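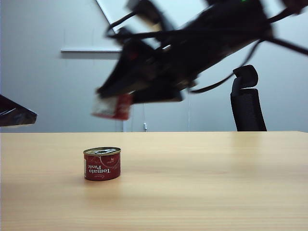 Since our last report most of our effort has gone into the question you raised in September, whether a policy trained on slow demonstrations can be run faster without being trained all over again. We are happy to say that, within limits, it can. The method we have been calling Guvum stretches and squeezes the timing of a learned motion, so the arm hurries through open air and eases off near anything it might bump. Carrying a small red-and-white item above a table with a can of tomato paste standing on it is just the kind of move we mean, and at the speeds we now use, the arm and its load come out as a smear in our fixed camera's view.

That smear turned out to matter a good deal more than we had expected! The policy relies on those same camera images, and our early fast runs went wrong mostly when it tried to read its own position from a blurred picture. Our partners at Sarkdale suggested leaning on the joint readings during the quick stretches and coming back to the images once the arm slows down, and we are very grateful for the idea.

The training set now holds 2632 demonstrations. In the main comparison we ran 342 fast trials, of which 307 ended with the item placed inside the marked area, and the time per move fell by nearly 30 percent. Most of the misses were poor releases, and we would like to spend the next period on those. We also still owe you the comparison against the Pálfi baseline, which has been slower to set up than we promised.

The Zuvano team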